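Looking after football kit between matches
Kastham Juniors parents' pages, July 2021

Boots

Knock the mud off outside before it sets. Bang the soles together, then work round the studs with an old washing-up brush. Wipe the uppers with a damp cloth and a drop of washing-up liquid. Take the laces and insoles out and stuff the boots with newspaper, changing it after an hour. Keep them off the radiator, as the glue on the soles goes brittle and the leather cracks.

Grass stains

Rub white vinegar or liquid detergent into the stain and leave it for 80 minutes before the wash. Shorts with clay on them should be left to dry and brushed first. Don't use bleach on the Gindon shirts. It turns the sponsor's lettering yellow.

Washing shirts

Turn them inside out and wash at 30. Leave out the fabric softener, which clogs the material so that it stops drawing sweat away. Hang them up by the hem and never iron over the number. If the smell stays, soak the shirt in cold water with a cup of vinegar and wash it again.

Shin pads and gloves

Pads can be washed by hand in the sink. Sleeves go in with the shirts. Keeper's gloves want lukewarm water only: press the palms gently until the water runs clear, squeeze without twisting and dry them in the shade. They last far longer if the palms are slightly damp when they go on.

Towels

Microfibre packs smaller than cotton and dries overnight. Wash it apart from anything fluffy, at 40 or under, with no softener and no tumble dryer sheets. Fold it only when it is fully dry.

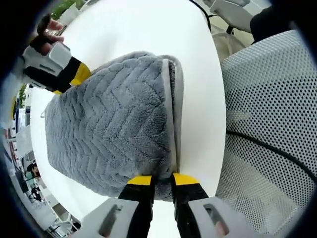
Grey microfibre towel with a raised zigzag pattern, folded.

The bag

Empty it the same evening. Once a month shake out the grit, wipe the lining with soapy water and leave it open by a window. For the away game at Pundmont pack 5 spare carrier bags for wet things, as there is no drying room.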